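Lụa Giáp keeps her craft supplies in clear bins because she got tired of opening boxes to see what was in them. She started with cardboard. Then she had lidded tubs in solid colors, with labels that peeled. Now almost everything at Samonte, the shared workshop she has managed for the last 3 years, sits behind clear plastic on open metal shelves.

"People don't read labels," she said. "They look. If they can see the yellow bottle, they go get the yellow bottle."

Samonte takes up the ground floor of a former carpet showroom. Members pay by the month and come in to make models, cut foam, glue things, and fix things. Giáp orders supplies, assigns shelf space and does most of the tidying herself. She used to do stockroom work at Treken, a flooring supplier, where she was in charge of 1,000 bins.

"That was a lot of bins," she said. "But they all had the same kind of thing in them. Screws, clips, edge strips. This is harder. A shelf in a workshop has to hold whatever someone brings in."

The foam trays are her own idea. She cuts them from flat board left over from packing and presses or carves shallow hollows in the top, so small parts stay where they are put. Each tray gets a number, written by hand on the front edge.

"I tried printed stickers and they don't hold on foam," she said. "A pen works fine. If the tray gets beat up, I cut another one and write the same number on it."

She raises the trays a little off the surface when she can. It makes them easier to pick up with two hands, she said, and grit doesn't collect underneath. Round hollows are better than square ones in her view. A finger can get under a part in a round hollow. In a square one it ends up wedged in the corner.

The trays do a lot of their work on the floor. Samonte has benches, but they fill up early in the evening, and Giáp has given up telling people to stay off the ground. She had the floor redone in a pale color last July for 400 dollars, after a member spent most of an afternoon looking for a spring on the old brown carpet.

"I sweep it twice a day," she said. "On this floor you can see what you dropped."

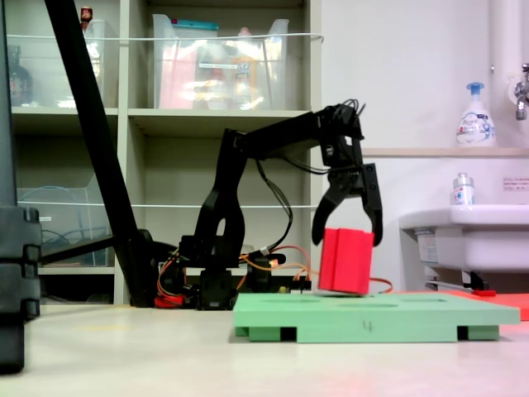

Tray 4 in use on the workshop floor, with the metal shelving behind it.

Giáp has two rules for the shelves. Bottles stand upright, and a lid goes back on the bin it came off. She does not sort by color or by size. She tried sorting by project one winter and dropped it when half the projects stopped and their bins stayed where they were.

She buys most of the bins from Erkimeck, which sells them in stacks, and replaces them when they crack. Mixed bins don't bother her.

"Somebody always wants one bin for the odds and ends - fine," she said. "You need one. I go through it when it won't close."

Her next job is the back wall, where the shelving stops short of the corner. She has measured it and plans to put in one more unit before the fall.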